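How to Make a Beeswax Balm for Dry Hands

Posted by Yanti Krishnan, 7 Jan 2020

Every December my knuckles crack, and store lotion doesn't last through one sink of dishes. A balm has no water in it, so it sits on the skin longer. This is the recipe I use at home in Gisville. It fills 11 small tins with a bit left in the cup.

What you need

Beeswax pellets, 75 grams
Sweet almond oil, 200 grams
Shea butter, 75 grams
Vitamin E oil, 1 teaspoon
A kitchen scale
A heatproof measuring cup with a spout
A saucepan
Clean, dry tins with lids

Weigh the wax and the oils. Pellets settle differently in every measuring cup and the batch will come out too hard or too soft if you go by volume.

If you are allergic to tree nuts, use sunflower oil in place of the almond oil. Use the same weight. People who react to bee products should skip this recipe.

Melting

1. Put two inches of water in the saucepan and bring it to a low simmer.

2. Put the beeswax and almond oil in the measuring cup and stand the cup in the pan. Keep the water below the spout.

3. Stir now and then with a wooden stick or an old spoon. Allow 15 minutes. Don't leave the stove while wax is melting, and never melt it straight on the burner.

4. When the liquid is clear, turn off the heat and add the shea butter. Stir until it is gone. Shea goes grainy if it gets too hot or cools too slowly, which is why it goes in last.

5. Lift the cup out and wipe the outside dry. Stir in the vitamin E.

Testing

Drop a little balm on a cold plate and wait two minutes. Rub it with a finger. If it drags, add a spoonful of oil to the cup and warm it again. If it smears like grease, add a few more pellets. Yannick Tanguy, who taught the class I took in Jurham, likes his much firmer than mine. Either is fine.

Pouring

Set the tins on newspaper and pour slowly, stopping just short of the rim. Leave them alone until the tops are solid and cool to the touch, then put the lids on. A small dip in the center is normal.

Wipe the cup and spoon with paper towels while they are still warm, then wash them in hot soapy water. Don't pour wax down the drain.

Using and storing it

Try a dab on the inside of your wrist first and wait a day. After that, rub a pea-sized amount into your hands at bedtime. Keep it off open cuts, and see a doctor about any rash or crack that won't heal.

Label the tins with the date. Mine keep for six months in a cupboard away from the stove. Throw out any balm that smells like old crayons. 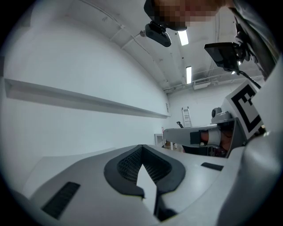 Gray housing with a dark mesh vent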